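The Block Bin Robot: Stuff People Keep Asking Me

I get the same handful of emails about this build, so I finally wrote the answers down in one place. Updated in August, when I redid the clamps. 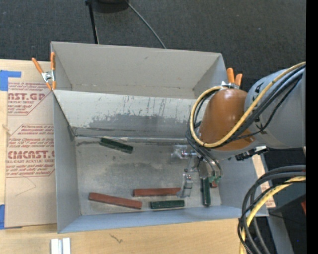 The arm over the lower half of the bin, red and green blocks inside.

What is this thing supposed to do?

Pick blocks out of one side of a metal bin and drop them in the other side, over and over. When the second side fills up, it goes back the other way. My family thinks it's the dullest robot in the world. I could watch it all night (and have!).

Where do you build it?

At Hosbridge, the shared workshop I've belonged to for 3 years. I started in my kitchen, but the arm needs a table that doesn't wobble and the kitchen one wobbles.

Why a metal bin? Wouldn't plastic be quieter?

Oh, much quieter. I went through two plastic tubs first and the gripper chewed up both of them. Sheet metal just gets scratched. Mine is scuffed all over the bottom now and it still works fine. If the shine bothers your camera, try moving your lamp before you start messing with software. I lost a whole weekend learning that one.

Is the bin bolted down?

Nope, spring clamps, the kind with orange handles. I like being able to pull the bin off and swap it. Do check them before a long run, though. One of mine had crept along the rim and my pick positions were all off by a finger's width.

How many blocks do you use?

I own 48, but I only put a few in while I'm testing. Start small! A full bin means blocks lying on top of each other, and that's a completely different problem.

Why red and green?

Those were the colors in the bag. I sort by color in one of the test programs, so it worked out.

How fast is it?

My best run was 310 picks in an evening, with around 4 seconds of dithering before each one. I named the control program Kerkosano and it's slow because I wrote it to be careful.

What do I do about all the cables?

Leave slack at every joint, then move the arm by hand through its full reach before you tie anything. I tied mine first, and yes, I had to cut every single tie off again.

Can I get the code?

Yep, email me and ask for the Wulham version. The older one, Ueda, has a bug where it tries to pick up the corner of the bin.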